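How to Strip, Air and Remake a Bed with a Quilted Mattress

Most people change the sheets and leave the mattress alone for years. A quilted top holds dust and skin flakes in the stitching, so it's worth giving it a proper going over twice a year. I do ours in May and again in the fall. The job takes a morning, and most of that is waiting.

What you need

A vacuum with a brush or upholstery head
Baking soda, one regular box
Two or three clean white cloths
Dish soap and cool water
A laundry basket
Clean sheets, a mattress protector and pillowcases

Use white cloths. A colored cloth can leave dye on a white mattress top when it's damp.

Start early

Pick a dry day and begin before 10 if you can. Open the windows first. If the room has only one window, open the door as well so the air moves through. A small fan pointed across the bed helps.

Take everything off

Pull the blankets and comforter off and put them over a chair in another room. Take the pillows out of their cases. Roll the sheets toward the middle of the bed as you remove them so whatever is on them stays inside, then put the roll in the basket. Do the mattress protector last. Check its label before washing, as many of the waterproof ones can't go in a hot dryer.

Wash the sheets now so they're dry by the time you need them. Deirdre Egan, who taught me to do this when I was cleaning rentals, always had the first load running before she touched the vacuum. I still do it in that order.

Once the bed is bare, look at the floor on both sides and pick up anything that fell. Clear the nightstand too, or at least cover it. Vacuuming throws up more dust than you'd expect.

Vacuum the top

Use the brush head and go slowly. On a quilted surface the dust sits in the stitched lines, so follow the pattern one way, then go across it. Press lightly. Pushing hard drags the fabric and can pull threads loose where the stitching is already worn.

Next do the sides. The border fabric is usually flatter and tighter than the top, and it cleans up quickly, but there's a seam where the two meet and that seam needs the narrow nozzle. Go all the way around, including the side by the wall. Pull the bed out if you have to.
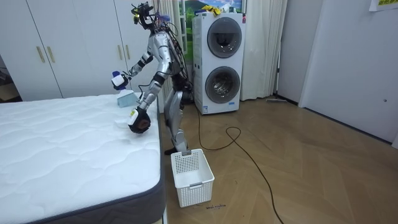

Treat any marks

Small marks come out best while you have the whole surface in front of you. Mix a few drops of dish soap into a cup of cool water. Dip a corner of the cloth, wring it nearly dry and dab from the outside of the mark toward the center. Don't rub, and don't pour anything on the mattress. Padding takes a long time to dry and it will smell if it stays wet.

Keep a second cloth folded and dry next to you. After each round of dabbing, press the dry one on the spot and hold it there for a count of 7. Move to a clean part of the cloth and press again. Older stains may only fade. If a stain hasn't changed after three tries, leave it and let the protector cover it.

Test anything stronger than soap on the underside first. That goes for peroxide and for any spray cleaner.

Baking soda

Wait until the damp spots are dry to the touch. Shake baking soda over the top in a thin layer and spread it with your palm so it gets down into the quilting. Leave it at least two hours. I've left it overnight when we had a spare bed to use, and I couldn't tell much difference.

Vacuum it up with the same brush head. Go over it twice. Empty the vacuum afterward, because the powder clogs filters.

Turn it

Check the label to see if your mattress can be flipped. Many can't, since the padding is only on one side. Those should be turned head to foot instead. Get a second person for anything bigger than a twin. Stand at opposite corners, lift slightly and walk it around. Don't pull on the border fabric or on thin cord handles, which are often meant only for small adjustments.

While the mattress is partly off, wipe the slats with a barely damp cloth and check the screws on the frame. Tighten any that move.

Remake the bed

Protector first, with all four corners pulled down fully. If it rides up at one corner, it's probably on sideways.

Then the fitted sheet. Do one corner at the head, then the opposite corner at the foot, then the other two. Smooth it from the middle outward.

Lay the flat sheet with the wide hem at the head and the finished side facing down. Tuck the foot, fold the corners and leave the sides loose if you sleep warm. Blankets and comforter go on top, pillows last.

If the mattress still feels cool or damp anywhere, leave it bare until evening.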